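Two-arm handover paper: does the 700-demo result hold up?

Posted in: Manipulation / Papers and methods

skustley_dan
Finally read the Lillico handover paper end to end, plus the supplement. The claim is that a policy trained on 700 demos of passing small parts from one gripper to the other matches the older one trained on 2,000, as long as the demos are filtered by how cleanly the part changes hands.
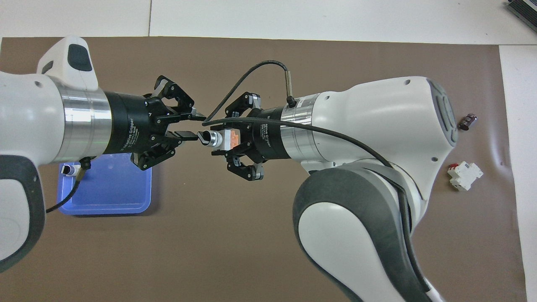

My problem is with the filter. They score each demo using the pose of the part at release, then drop the low scorers. Fine. But the test set goes through the same scoring before anything gets run on it. So you're training on tidy starts and testing on tidy starts, and then reporting that tidy starts are all you need. Did anyone else read section 3 that way?

bloxham77
Yes, and it bugged me too. Also the baseline never gets the filtered data at the same size. Give me 700 random vs 700 filtered on an unfiltered test set and I'll listen. Right now there are two things changing at once and they credit the one in the title.

Marcus Calloway
I think you're both being a little hard on it. The supplement has a table with the unfiltered test starts. It's the second to last page and the caption is terrible, but it's in there. The gap shrinks. It doesn't vanish.

skustley_dan
I saw that table. 3 seeds, no error bars, and one of the seeds is doing all the lifting. Drop it and you have a tie.

Marcus Calloway
A tie with a third of the data is still a result!

bloxham77
700 out of 2,000 is more than a third. And they had to collect the big set first to have something to filter. So the operator hours are the same. What exactly got saved, GPU time?

Marcus Calloway
OK, more than a third, I'll give you that. On the hours, you pay once to learn what a good demo looks like, then you coach the operators to do that from the start. They say so in the discussion.

skustley_dan
They say it. They didn't run it.

eckhard_w
Eckhard Wegener here, I work on something close to this at Arkasau, so weigh my opinion accordingly. We tried a similar filter in October with three-finger grippers. It helped with stiff little parts that have a metal end you can line up on. With anything trailing a cable it made things worse, because the filter throws out every demo where the cable tugs and the operator has to recover. Those were the ones the policy needed.

bloxham77
That's the most useful thing anyone has said about this paper. Did you publish?

eckhard_w
No. We had 2 operators and one of them was me. I wouldn't believe it either if I were reviewing.

lurker_fen
Dumb question from someone who only does single arm. What counts as success in these? If the second hand closes and the part doesn't fall, is that it?

skustley_dan
Not dumb. In the paper it's "held by the receiver for two seconds." Nothing about whether it's held at an angle you could use for the next step. For a part you want to plug into something, that's most of the job.

Marcus Calloway
Agree on that one. I'd have liked an insertion at the end, even a sloppy one.

I emailed the first author about the seeds and the test starts. If I get raw per-trial numbers I'll put them in this thread.

bloxham77
Ask for the rejected demos too. I want to see what they called bad.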